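Two-arm tabletop cell: where should the written rules stop?

Posted in Small automation, 9th June

I am drafting the working rules for a bench cell with two small arms on a shared rail, used for handling soft bags and light produce-shaped items. The supplier's manual (Latar) covers wiring and payload and little else. My draft so far: speed limit for shared space, one operator per session, a defined park position for each arm, and a check of the cable routing before power-on. The cables run outside the arms, so I have made that check compulsory.
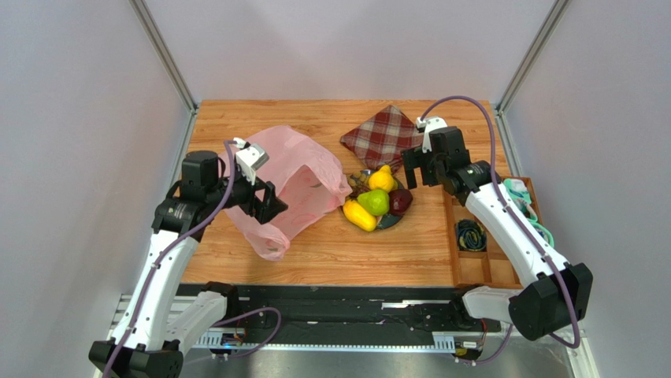 Abdelghani Gaber
The draft lacks a rule on overlap. If both grippers can reach the same part of the table, one arm must have priority and the other must wait outside a stated distance. We use 42 mm at Estlow, measured from finger to finger and not from the wrist. Write the figure on the sheet – people will not look it up in the configuration file. I would also list what may lie on the table at start-up. Thin plastic film needs its own line, as it can be drawn into a joint or a toothed rack.

Thitima Boonyarit
Agree on priority. Three additions from our own sheet, last revised in May:
Stop button within reach of the operator's seat, tested at the start of each session.
Cables inspected every 2,000 cycles and replaced if the sheath is marked. Slack is checked at full reach, with the arm moved by hand and the power off.
Exposed electronics boards covered, or hands kept out while powered. Ours are covered now.
Do a proper risk assessment before any of this. A rule sheet does not replace one, however small the arms are.

zunby_bench
just keep the speed down and you'll be fine. ours has run 17 weeks with no rules at all

Thitima Boonyarit
That is a record of 17 weeks – it says nothing about the hazards.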